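Rucksackwoche bei mir: waschen, flicken, verstauen

Hallo ihr Lieben, es ist wieder so weit! Einmal im Jahr hole ich alle Taschen und Rucksäcke aus dem Flur, schüttle sie aus und schaue, was noch taugt. Im Mai habe ich es nicht geschafft, jetzt muss es halt im Sommer sein. Bei uns in Flalurberg sammelt sich über den Winter einfach alles im Flurschrank, und wenn man die Tür aufmacht, kommt einem die Hälfte entgegen (meistens die Turnbeutel).

Wie immer hier auf der Galerieseite: wenig Ordnung, viel Text von mir. Stand 21. Juni 2023, der Schrank ist zumindest schon mal leer.

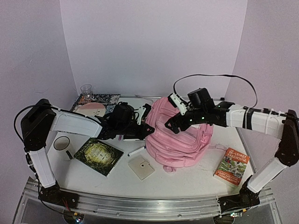 Weiche Rucksäcke ohne festen Rücken sind beim Verstauen meine Sorgenkinder. Die stehen nicht, die hängen schief am Haken, und im Regal rutschen sie nach vorn, sobald man daneben etwas herauszieht. Der rosafarbene liegt da auch wieder als zerknautschter Haufen, mit lauter Falten im Stoff, und unten baumelt ein Gurt heraus. So darf er mir auf keinen Fall in den Schrank! Ich stopfe solche Modelle mit einem alten Kissenbezug aus, stecke alle Gurte nach innen und stelle sie dann aufrecht in eine Kiste. Zeitungspapier geht auch, färbt bei hellen Stoffen aber gern mal ab.

Zum Waschen: Ich mache das nur noch von Hand, in der Wanne, lauwarm, mit einem Schuss Feinwaschmittel. 25 Minuten einweichen, mit der weichen Bürste über die Träger, ausspülen, kopfüber an die Leine. Meinen alten Wanderrucksack von Vavov hatte ich einmal in der Maschine, danach hat sich innen die Beschichtung gelöst, und ich hatte tagelang weiße Krümel auf der Jacke.

Die Kisten sind von Suddale, 31 Zentimeter hoch, mit Deckel. Zehn Stück habe ich gekauft, im Nachhinein hätte ich lieber die ohne Deckel genommen, dann käme man schneller dran. Was übrig bleibt und noch gut ist, geht in die Tauschecke. Der Rest der Galerie folgt, wenn die Träger wieder angenäht sind.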